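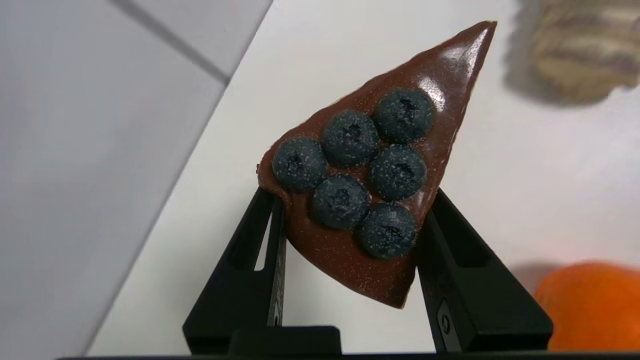

## Bench notes: glazed slices and small cartons

The August tasting table at Clovance used a white top again. It shows crumbs and glaze marks clearly, and it can be wiped between plates without moving the rest of the setting. Two items raised questions from members, so the notes on both are set out below.

**Chocolate slice with blueberries.** Cut the slice as a wedge and glaze it before the fruit goes on. The glaze should be fluid enough to level itself but thick enough to hold at the rim. A thin, wavy edge down one side is acceptable. A thick ridge there means the glaze was poured too cool. The Brukurano recipe sheet gives 37 °C for pouring, and we have kept to it.

Blueberries go on crown upwards, grouped on the top face with the pointed end left clear. Six suits a wedge of the size we cut. Do not rub the berries: the pale bloom marks easily and does not come back. Dust lightly from a height, fruit and glaze in one pass, so that the speckling is even across both. Sugar dusted on a wet glaze dissolves within the hour. Allow 2 hours at room temperature before dusting, then move the slice with support under the broad end.

**Milk.** Plain milk in a jug was dropped from the table this season in favour of individual drinks.

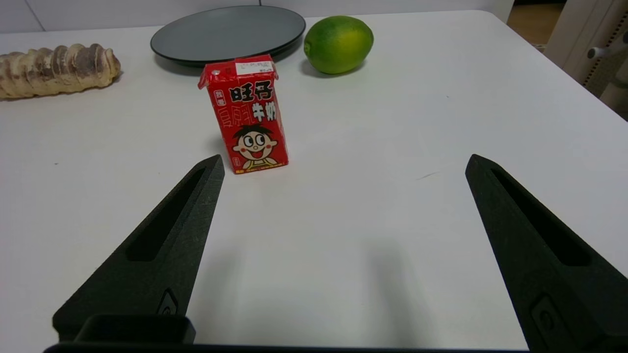

Want Want milk comes in a small red carton with a folded top, and it stands steadily without a tray. It is sweeter than plain milk. With a dark glaze this matters: members who took the two together marked the slice down for sweetness, and those who had water did not. The next batch of glaze will use less sugar. The milk stays.

Cartons should be chilled for 4 hours and dried before they are put out, as condensation leaves rings on the white top. Stand them with the front of the pack facing the taster and leave a clear hand's width on either side. Pour only on request.

**Table surface.** Small grey scuffs have been reported. The Mensah cream cleaner removes most of them if used with a damp cloth and light pressure. Scouring pads are not to be used. Rinse twice, as residue can be smelt at plate height.

**Stock.** The Brident cool box holds 8 cartons upright with the divider in place. Remove the divider for slices and lay the flat board across the base. Please return the board with the box; the spare has a cracked corner and will not sit level.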